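Puvorix Store Helper - Set-Up Guide
Section 3: Getting the produce corner ready, and what changes for your crew

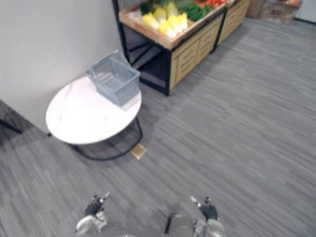

Will it take my hours? was the first thing a clerk at our Akande store asked me, before I'd even plugged in the charger. I told her what I'll tell you. Her schedule stayed the same, but her mornings didn't. She used to spend them carrying baskets back and forth, and now she spends more of them trimming, checking for soft spots and talking to shoppers. Have that talk with your own people before step 1. I skipped it at my first store and the first week was pretty frosty!

What you need: the charged robot, the Velari tablet, one empty basket, a small table, and your produce stand where it's going to live for good.

1. Put the table near the stand, with enough open floor in front for the robot to turn and for a person to walk by. Don't wedge it into a spot your crew uses as a shortcut (they will keep using it).

2. Set the empty basket on the table, well back from the edge, handle up.

3. Pick anything loose up off the floor. Paper, tags, flattened cardboard - all of it.

4. On the tablet, open Stations and tap New. Name the station something your crew already says out loud. Ours is just "the corner."

5. Tap Learn Bins and go through the stand one kind of produce at a time. If you move the peppers later on, you have to do this step again.

6. Run a practice pick with both arms at slow speed. Stay with it the whole time, one hand near the stop button.

CAUTION: Keep hands out of the basket while either arm is moving. If you need something out of there, press Pause and wait for the steady light.

7. Have each person on the shift press Pause and Resume at least once. I mean everybody, even the folks who say they'll never go near it.

Note: The log holds 1,000 picks and then writes over the oldest ones. Save it before that if your manager wants the numbers. We hit 494 in our first stretch and I was glad I'd kept them.

Note: Somebody has to own the bruised stuff. The robot sets aside what it isn't sure of, and a person decides. At Cidoton we put that on the shift sheet as a real task with real time next to it - I'd do the same from day one.

If the tablet shows code 521, the basket has moved since you set up the station. Put it back where it was and tap Check Again. If the code comes back, go on to Section 4.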